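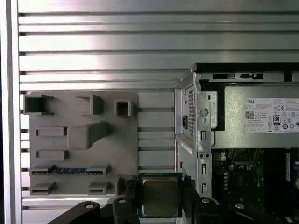

Getting candle wax out of church linens

I look after the altar cloths at our little chapel, and oh my, the wax! After the November vigil I had 2 cloths just covered in it. Let the drips harden, lift off what you can with a dull butter knife, then lay plain brown paper over and under the spot and press with a warm iron (no steam!). Keep moving to clean paper until nothing more comes through.

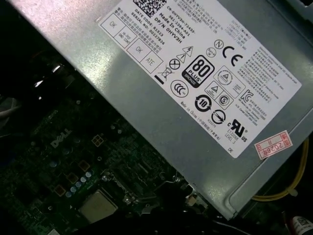

Label on the power supply, with its date code and serial number.

Colored candles leave a tint, so I dab that with rubbing alcohol before washing. Test a hem first!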